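3.2 Starting states of the cloth

Studies of household folding often begin with an item that is already flat. The towel or napkin is spread out on a table, its four corners in plain view, and the work that follows is limited to a known order of folds. In the homes and laundries we visited, this was seldom how the task began. Towels came out of a dryer or a basket as loose bundles, and a good part of the effort went into finding an edge before any fold could be made. Thaler and Brunner make the same point in their earlier report on the Lonener laundry, where the step they call "opening" took more of the workers' attention than folding itself.

For this reason the present study treats the crumpled state as a subject in its own right. We prepared 400 starting states with 13 towels taken from the Justari household set. All of the towels are terry cloth, and all were washed before the study began so that the fabric had lost its factory stiffness. Each starting state was made by lifting the towel at a single point chosen from a printed list, holding it clear of the table, and letting it drop. No further adjustment was made by hand. States in which any part of the towel hung over the side of the table were thrown out and prepared again.

The states were then sorted into three groups by the amount of edge that could be seen from above. In the first group, at least two corners were exposed. In the second, one corner was exposed and the others were buried. In the third, no corner could be identified with confidence. Two members of the Ponen group sorted the full set separately. They disagreed on 19 states, most of them on the line between the second and third groups, and these were settled by discussion with the first author.

3.3 Surface and visibility of folds

The choice of table covering affects how well the shape of a bundle can be read. A bare, polished top allows terry cloth to slide when it is touched, and glare from the overhead lights hides the lower edge of the fabric. Felt was used throughout, following the advice of Leitner on cloth handling in small workshops. In Figure 4 the covering is dark teal-green and the towel peach-orange, a pairing that keeps the outline of the bundle distinct even where a shadow falls at its base. The corner folded back over the top of the mound can be followed along its diagonal crease, with a shallow trough between the ridge and the rest of the fabric. 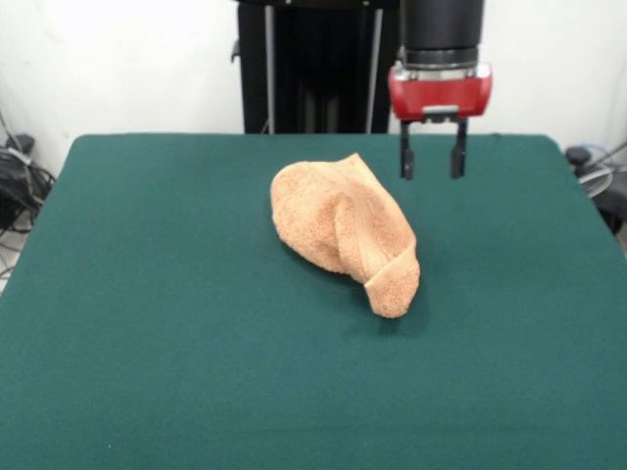

Figure 4. Crumpled terry-cloth towel with one corner folded back over the mound.

Flaps of this type deserve separate mention. A corner that lies on top of a bundle offers an obvious place to take hold, but the doubled-over edge can be mistaken for the true hem. When a doubled edge is gripped, two layers are lifted together and the towel opens only in part. Terry cloth makes the error more likely – the loops are thick enough to round off a fold and conceal the stitching at the border. We therefore recorded, for every state in the second group, whether the most prominent edge was a hem or a fold. The distinction is used again in Section 4, where the groups are compared by the number of lifts needed to lay the towel flat.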